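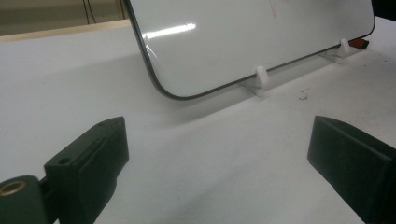

I have been trying to learn Dutch for a year and a half now, and last week I finally had a whole phone call in it. It was with a dentist's office. I understood the hold music perfectly.

Some background for anyone new here. My sister married a man from a small town outside Ghent, they moved back there with the kids, and the kids are at the age where they switch languages in the middle of a sentence and leave you standing there with half a story about a goat. I wanted the other half of the story. So I signed up for an evening class, lasted a month, and then did what I always do and tried to build my own system instead.

My first system was the flash cards. I read somewhere that if you know the 2000 most common words in a language you can get through most ordinary conversations, so I bought blank cards and started writing. I made it to 400 before my hand gave up, and I can tell you exactly which words I still remember from that pile: butter, staircase, Wednesday's weird cousin "eergisteren" (the day before yesterday, and I do love that they have one word for it), and "although". Try getting through a family dinner on those!

The trouble was that I learned the cards and not much else. I knew that a certain word came after the one with the coffee stain. Shuffle the deck and I was lost.

Then Kristof Van Dijk, who is my brother-in-law's cousin and patient to a fault, offered to talk with me on video twice a week. We agreed on twenty minutes, no English, and he could laugh as long as he told me why afterward. The first call was mostly me saying "yes" and "nice" and pointing at my own kitchen. By May I could describe my job, badly. I told him I worked inside a warehouse as a small adult. I still don't know what I got wrong there, and he could barely get the explanation out.
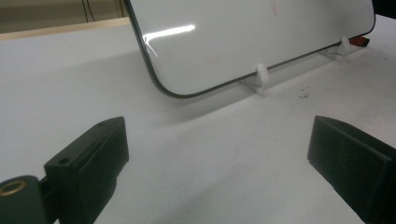
Word order is what nearly finished me off. You are going along fine, you've got your subject and your helper verb, and then the real verb has to wait until the very end of the sentence like a kid at the back of a school photo. Kristof would say a long sentence, and I'd be holding eight things in my head waiting to find out whether somebody had bought the car or crashed it. Saying it out loud a hundred times did nothing for me. Writing did. A little whiteboard standing on the table, the kind with two white clips under it for feet, is just wide enough for one Dutch sentence in my handwriting, and that turns out to be the right amount. I write it, read it out, wipe it, and write it again with a different verb on the end. One sentence in the morning while the coffee drips, another one before bed if I'm not too tired.

I do 12 minutes or so and then I stop, even when it's going well. Margaux Pruvost told me to try that. She taught French to grown-ups for years and she is very firm about quitting while you still like it. She also told me to stop apologizing before I speak, which is harder than the verbs. My mouth just does it! I've at least learned to apologize in Dutch, so it counts as practice.

Other things that have helped, in no order at all: kids' TV with the subtitles on, the weather report (same thirty words every day, bless them), reading recipes out loud, and changing my phone's language, although I did that one too early and spent an afternoon unable to find the alarm. Things that haven't helped: songs. I've been singing one chorus wrong for months and now the wrong version is stuck in there for good.

So, the phone call. I was calling to move an appointment for my nephew because my sister was on a train with no signal. I had written out my opening line and I got through it, and then the receptionist asked me something that wasn't on my list. I asked her to say it again, slower. She did, and I got it — she wanted his date of birth. I gave it to her with the numbers the right way around (they say "four and twenty" for twenty-four, which has cost me more than one wrong train platform).

I'm flying over in the spring, and my niece has already told me she'll be testing me. She has a list. If anyone has a good way to practice the "g" sound without scaring the dog, please leave it in the comments.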